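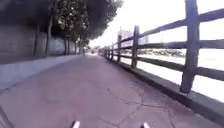
Section 4. Outdoor errands (walking mode)

The Clellus can carry a small bag along a path which it has learned before. It cannot yet do the whole errand alone. A person must load the bag, open doors and take the bag off at the end.

1. Charge the battery to 100 percent. Below 40 percent the outdoor mode does not start.

2. Walk the route one time with the robot in Follow. Keep to the middle of the path, away from fences and curbs.

3. In the Rey app, press Save Route and give it a name.

4. Put the load in the bag. The maximum is 13 pounds.

5. Press Start and stay where you can see the robot.

Note: On cracked concrete the robot takes shorter steps. This is normal — do not push it.

Note: Strong light from water or sky can make the robot stop. Wait, then press Resume. If error 43 comes again, carry the bag yourself and repeat step 2 at another hour.

Caution: Do not use outdoor mode on stairs, on ice or in a crowd. A rail with wide openings may not be detected as a barrier.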